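Board: Off Topic > Home & Household
Thread: Hospital bill arrived in nine envelopes. Is there a system for this?

posted by lurkar_lou
2024-12-16

Had a minor operation in the fall. I'm fine, thanks. My mailbox isn't. So far I have nine envelopes from five different outfits, and two of them want $822 for what looks like the same thing. One says THIS IS NOT A BILL in letters big enough to read from the street, and then has a payment slip at the bottom.

How do you people keep this straight? I currently use a drawer.

posted by gravelboat

Drawer is fine for the first month. After that you want an accordion folder, one pocket per sender. Don't sort by date. Every one of them has a statement date, a service date and a due date, and they'll quote you whichever one you didn't sort by.

posted by Somogyi_fan_club

Disagree with gravelboat. Sort by service date, always. The insurer's paperwork goes by service date, so you can lay the two side by side and see who's making things up. I did my mother's hip that way, 51 pages, and found a charge for a walker she never got. She's still annoyed about the walker.

posted by gravelboat

And what happens when three senders all bill the same service date? You're back to a drawer with tabs.

posted by Somogyi_fan_club

Then you have three sheets behind one tab. I believe in you.

posted by tinhat_marge

Call and ask for the itemized bill before you sort anything. What they mail you first is a summary, and it's about as useful as a restaurant check that says FOOD. Mine had a line for "supplies, misc." that cost more than my car's transmission. When the long version came, it was sutures, drapes and a great many things with numbers for names.
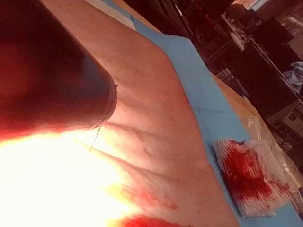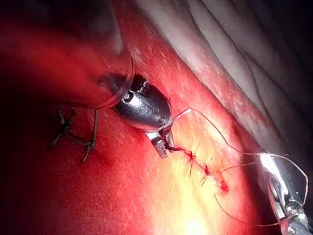
Thread, a blue drape and the instruments.

Anyway, ask for it in writing, and ask for the billing codes too. The first person will say they can't send codes. Thank them, hang up, call back after lunch and get a different person.

posted by lurkar_lou

Marge, some of us eat at our desks.

But okay, called. On hold for 28 minutes with one song. The woman was very nice and said the two $822 letters are "a statement and a restatement." I asked what the difference was. She said the second one restates it.

posted by clollumow_dave

Pay it and move on. Life is short. I've never read one of these in my life and I sleep like a baby.

posted by tinhat_marge

Dave, you once spent a week on here arguing over a restocking fee on a shower curtain.

posted by clollumow_dave

That was a matter of principle and the shower curtain was defective.

posted by blandine_r

Former billing office person here (Blandine, hi). Please don't just pay it, Dave. Duplicates happen all the time, and getting a refund out of a billing office is slower than getting the charge taken off. Lou, match the account numbers on the two letters. If they're the same, you owe it once. If they're different, ask whether one is the facility and the other is the surgeon. Then wait for the insurer's letter before paying either.

Also, write down the name of everyone you talk to, and the time.

posted by lurkar_lou

Account numbers match except for a dash. Is the dash important?

posted by blandine_r

No. That's one office on old software and one on new. Same bill. Tell them I said so, for all the good it'll do you.

posted by gravelboat

So would you file that under sender or service date?

posted by blandine_r

Sender.

posted by Somogyi_fan_club

I'd like a second opinion.

posted by lurkar_lou

Bought the accordion folder. Tenth envelope came today, and it's a survey asking how I'd rate my billing experience. It's getting its own pocket. Will report back in January if the restatement gets restated.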